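Kadlec Neighbors Newsletter
Fri 1 August

FROM THE ENERGY CORNER

What we learned from our first year with shared electricity

Dear neighbors,

Many of you asked me to write something longer about the shared electricity in our building, because the short notes on the board by the mailboxes do not explain very much. I write this in English so that all the households can read it. It is my third language, so please forgive me if a sentence walks a little strangely. I asked my daughter to correct the worst ones.

First, for those who moved in after January: our building at Kadlec has 41 apartments, and all of them are now members of the shared plan. The plan means that the electricity from our roof is divided between the apartments first, and only what is missing is bought from the supplier. Before this, the roof electricity was used only for the stairs lights, the elevator and the pump in the basement. The rest went out to the grid for a very small payment. Many people felt this was a pity, and they were right.

How the sharing works

Every apartment has an equal share. We discussed for a long time if the bigger apartments should get more, and I remember that evening well, it was very warm in the bicycle room and we had only two fans. At the end we voted for equal shares. If your household does not use its share in one quarter of an hour, it goes to the others who need it in the same quarter of an hour. You do not lose money from this. The small payment for it comes on your bill in the line "shared out," and what you took from the others is in the line "shared in."

I know these two lines are confusing. Several people came to my door with the bill in the hand and thought that "shared out" is something they must pay. It is the opposite. The amount is with a minus sign, but the minus is printed very small and pale. I wrote to Jiven, the company which makes our bills, and asked them to print it bigger. They answered politely that they will consider it for the next version. I will write again in the autumn.

What it means for your bill

From the beginning of the plan until the end of June, the apartments together saved 1532 on their bills compared with the old tariff. When you divide this between all of us it is not a big sum, and I do not want to make it look bigger than it is. Nobody will go on vacation from it. But these were mostly the dark months, and the summer bills are still not in the calculation. I expect that the next number will look more friendly.

There was also a difference between households, and I think it is fair to say this openly. People who are at home during the day saved clearly more. People who leave at seven in the morning and come back at six in the evening saved very little, at least in winter. If you belong to the second group, please do not be disappointed too early. Some habits can be moved to the daytime without much trouble, and I come to this now.

Moving the washing to the daytime

The washing machine and the dishwasher are the two things which are easiest to move. Almost every machine has a button for delayed start. In my own machine I lived with this button for nine years and never pressed it. Now I fill the machine before I leave and set it so that it finishes shortly before I come home. The laundry should not lie wet the whole afternoon, so it is better to count backwards from the time when you return.

For the dishwasher it is even simpler. Fill it in the evening as always, but do not start it. Start it in the morning with a delay of three or four hours. If the smell from the plates bothers you, rinse the pan and the fish plates first. In our kitchen this was enough.

Please do not run the dryer when you are not at home. The insurance of the building asks this from us, and I also sleep better. The lint filter must be cleaned every time, also when it looks clean.

Hot water is a bigger question. The apartments on the left staircase have their own electric boilers, and these boilers were always set to heat at night, from the time when the night tariff was cheap. The night tariff does not exist for us anymore. If your boiler is still on the night clock, you pay the full price for heating water while you sleep. The clock is in the small gray box next to the fuses. Do not open the box by yourself. Write your apartment number on the list in the entrance and the electrician will change it for you during his next visit. It takes ten minutes and the building pays for it.

Sun, clouds and expectations

One thing I had to learn myself is that a bright day and a hot day are two different things for the roof. I was sure that the hottest week of July would be our best week. It was not. When panels become very hot, they work a little less well, and the best days so far were cool and windy days in May with clean air after rain. So if you look at the display in the entrance on a very hot day and think that something is broken, most probably everything is in order.

Light clouds are also not a catastrophe. The production goes down, and then it comes back, and on the display it looks like the teeth of a saw. On a really dark day in January we had almost nothing, and then we simply bought our electricity like everybody else in the street.
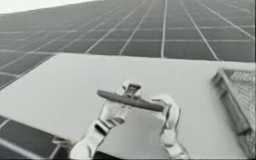 The display in the entrance

The display shows three numbers. The top number is what the roof makes in this moment. The middle number is what the whole building uses. The bottom number changes color: green means that we have more than we need, and orange means that we are buying. When it is green, it is a good moment to vacuum, to iron or to bake a cake.

Some of you told me that the display is too high for the children and for people who sit in a wheelchair. You are right and I am sorry that we did not think about it when it was installed. It will be moved down by the end of the month, and the old holes in the wall will be filled and painted.

The same numbers are also on the phone, in the app with the name Edudia. You need the code from the letter you received with your first bill. If you have lost the letter, put a note in my mailbox with your name and apartment and I will order a new code. Please do not use the code of your neighbor, also not if he allows it. Two households on one code mix the numbers of both, and this already happened once on the fourth floor. It took us several weeks to find out why one lady used no electricity at all and still had light.

Questions I received often

Do we have light when the street has no power? No. Our system switches off together with the grid, for the safety of the people who repair the lines. To have light in such a case we would need a battery and a special switch.

Will we buy a battery? Maybe. We have one offer from the firm Juken, and we want at least two more before we show it to everybody. The offer is in the folder in the bicycle room, and you can read it there, but please do not take it home. Last time the folder was away for three weeks.

Can I leave the plan? Yes, with one month notice, at the end of any quarter of the year. You go back to the normal supplier contract and there is no fee.

Does my rent change? No. The plan has nothing to do with the rent.

What happens when I move out? Tell us the date and the number on your meter, the same as with normal electricity. The share stays with the apartment and the new people can take it over if they want.

A small survey

In June I put a paper with questions in all mailboxes. Of those who answered, 86 percent said they would join the plan again, and this made me happy. The most frequent complaint was the bill, which I described above. The second was that information comes only in two languages. If you can help to translate a one-page text into Turkish, Arabic or Vietnamese, please tell me. The text is short and has no difficult words, I promise, because I wrote it myself.

One person wrote that the washing machines in the house are now too loud during the midday sleep of the baby. I understand this very well. The house rules have not changed, and quiet time is still from one to three. A dishwasher is no problem, but the spin of an old washing machine goes through two ceilings. Please set your machine so that it spins before one o'clock or after three. A rubber mat under the feet helps also, and there are four of them left in the basement, first come, first served.

The next meeting about the shared plan is in September, in the bicycle room, at half past six. I will hang the exact day by the mailboxes. If you want to talk about your own bill, bring the last two with you, all pages, also the back side.

With friendly greetings from the second floor,
Your neighbor for energy questions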